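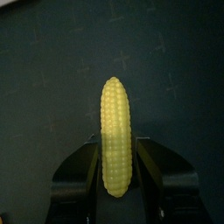
27 août 2024

Je voulais écrire hier soir en rentrant, et puis je me suis endormie avec mes chaussures, alors je rattrape ce matin, la fenêtre ouverte et un café trop fort à côté du cahier. Nous sommes donc à Eretti depuis deux jours, Dörte et moi, et je crois que je pourrais y rester jusqu'en février sans m'ennuyer une seule fois (mon banquier serait d'un autre avis).

Le voyage en car a été long. La route monte en lacets derrière le lac, on s'arrête dans chaque hameau pour déposer un colis ou faire monter une vieille dame, et j'ai fini par fermer mon livre pour regarder dehors. Dörte, elle, a dormi tout du long, la joue contre la vitre, et elle s'est réveillée au terminus fraîche comme une rose en demandant si on mangeait bientôt ! La chambre est petite, sous les toits, avec une poutre contre laquelle je me suis déjà cognée deux fois, mais on voit les collines depuis le lit et la patronne nous a mis des draps qui sentent la lavande.

Hier matin, le musée Khumalo. J'avais lu qu'il conservait 3 792 pièces et je m'attendais à un grand bâtiment solennel ; c'est une ancienne école, avec une cour, un figuier, et des salles en enfilade où l'on expose 900 objets à la fois, le reste dormant dans les réserves. Ce sont surtout des tissages et des céramiques de la vallée, et quelques peintures que j'ai trouvées un peu tristes. Dans la dernière salle, une tapisserie bleue et rouille m'a tenue si longtemps que Dörte est revenue me chercher. Elle est signée Ayanda Ngubane, je note le nom pour ne pas l'oublier. Les bleus ne sont jamais deux fois les mêmes, on dirait de l'eau vue d'un pont, et j'aurais donné cher pour pouvoir passer la main dessus.

Nous avons déjeuné sous le figuier, d'une tarte aux oignons et d'un vin blanc qui tapait plus qu'il n'en avait l'air. Ensuite, promenade très molle dans la vieille ville, quelques cartes postales (il m'en manque encore une pour maman), et une glace à la verveine que je recommande à la moi de l'année prochaine, si elle relit ces pages avant de faire sa valise.
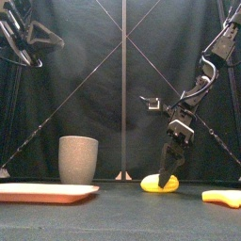
Plus tard, même jour

Nous voilà redescendues d'Arkirska et je n'ai plus de jambes. Le panneau au départ annonçait 1 654 mètres au sommet, et Dörte avait décrété que ce n'était rien du tout, parce qu'elle compte toujours en altitude et jamais en cailloux. Il y en avait beaucoup, des cailloux ! Mais quelle montée : d'abord les châtaigniers, puis une lande toute rase, et là-haut un vent qui m'a emporté mon chapeau dans un genévrier. Je l'ai récupéré en rampant presque, pendant que Dörte riait au lieu de m'aider.

La petite chapelle était fermée. J'ai collé le nez au grillage et deviné un bout de fresque, une main levée, un peu d'ocre, rien de plus. Il faudra demander à l'office de tourisme qui garde la clé.

Ce soir, soupe de pois chiches à l'auberge, avec deux voisines de table venues de Clilteswood qui font le tour des musées de la région depuis 43 jours et qui tiennent un carnet bien plus soigné que le mien. Elles nous ont conseillé de retourner au Khumalo en fin d'après-midi, quand le soleil entre par la cour et tombe droit sur les céramiques. Je suis tentée, Dörte préférerait le lac. On en reparlera au petit déjeuner, et il faut absolument que je rachète des pansements avant de faire un pas de plus.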